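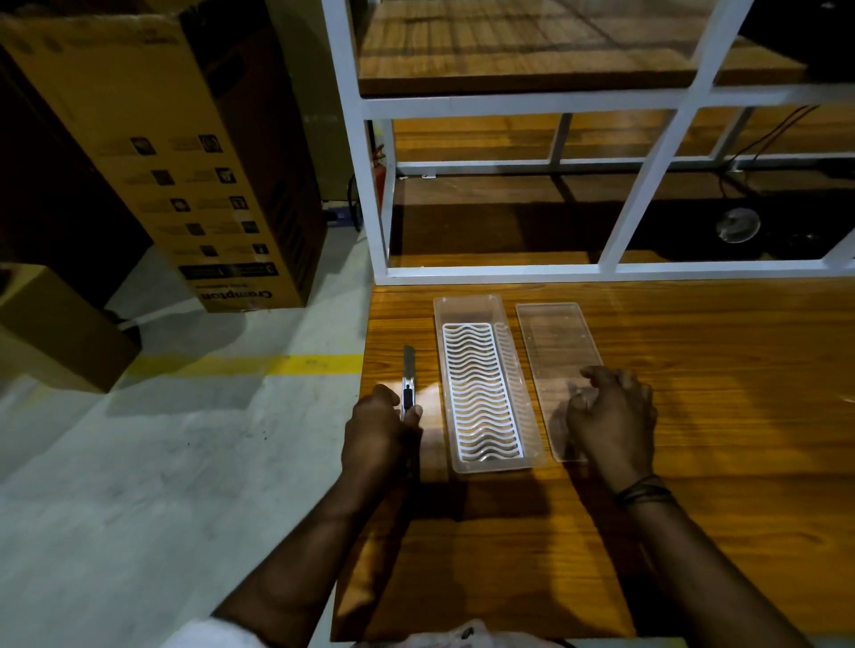 Figure 3. Unpacking step at the bench: the tray with its ridged insert, the clear lid to the right, and a utility knife in the operator's left hand.

4.2 Bench Recordings with the Sindunent Kit

The Sindunent kit is sold as a complete service for recording manual work and turning it into training data for robot arms. We reviewed the standard package at the Lundville site, where operators handled packaged household goods at a wooden table. The set under review holds 200 recordings, of which 48 involve a hand tool (Figure 3). Clear plastic parts were kept in the task list on purpose — the vendor's guide names them as a known weak point of its hand and object tracking. Labels were checked by Altıntaş and Thepsuriya separately, and 37 recordings were sent back to the vendor for new labels. Results for the returned recordings are given in Section 4.3.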